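Speaker notes, outfitter night talk, fishing the Claver in cold weather
Last updated: Wednesday, 4:15 pm

Start on time. Skip the long hello. Shop stays open after, say that once at the top and once at the end.

Who has fished the Claver in winter? Hands. Then who has fished it in winter and caught something. Wait for the laugh, move on.

Main point tonight: slow down, fish deeper, stay shorter. Everything else hangs off that.

The water. Upper Claver from Pollwood bridge down to the Cosgrove access. Freestone up top, then the long flat below the old mill, then pocket water again. In summer you fish all of it. In December you fish maybe a quarter of it. Fish slide out of the riffles and stack up in the slow deep stuff. Walking speed water or slower. Tailouts are a waste of time until the sun has been on them a while.

Timing. No dawn starts. Sleep in. Best window is late morning to about mid afternoon, when the water comes up a degree or two. People don't believe me on this one, tell the story of sitting in the truck at Cosgrove with the heater on and still beating the early guys.
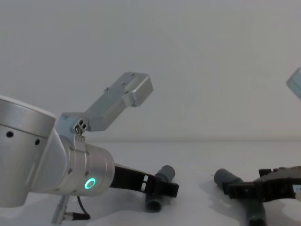 What size tippet should I carry in winter?
5X for most of it, 6X for the midges when the water is low and clear, and leave the 4X on for streamers.

Flies. Keep it short, they always want a list and then nobody writes it down. Zebra midge, small pheasant tail, an egg in a dull color, one black bugger. Handouts by the register. Two fly rig, heavy one on top, little one trailing 13 inches behind. Split shot above the top fly if you aren't ticking bottom now and then. Add shot before you change flies. Say that twice. Add shot before you change flies.

Indicator or no indicator. Don't get stuck here, last year this ate the whole question period. I use one. Small. Some people tight line it and do great. Moving on.

The Sekel Creek question will come up. Sekel is open, walk in only, 8 fish on my best winter day there and plenty of days with zero. Parking is the wide spot before the gate, don't block the gate. If they ask about the ice shelves: stay off them. Not kidding about that part, slow down and look at people when I say it. Shelf ice looks solid and it's hanging over moving water. Wading staff, belt snug, a friend along if you can get one.

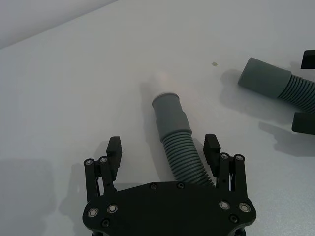 Free end and corrugated section of the center hose.

Clothes. Wool or synthetic next to skin, no cotton. Two thin pairs of socks is wrong if it makes the boot tight, tight boots means cold feet. Loose boot, one good thick pair. Fingerless gloves plus a spare pair in a zip bag. Dry clothes in the truck, whole set, not just socks. Thermos.

Iced guides. Dunk the tip, let it melt, don't snap the ice out with your fingers, thats how tips break. Lip balm on the guides works for a little while. Paste works a bit longer.

Handling fish. Keep them in the water. Air well below freezing is rough on gills and eyes. Wet net, wet hands, hook out, gone. Skip the photo if its bitter out.

Money slide, quick. You don't need a new rod for this. A 5 weight you already own is fine. If you're going to spend, spend on boots and a jacket. Winter leaders are $8 at the counter, thats the only plug.

Float trips off the Pollwood ramp start again in spring, sheet is on the clipboard by the door.

Questions. Repeat each one into the mic, back row couldn't hear last time. Cut it off at 8:30 and send people to the coffee.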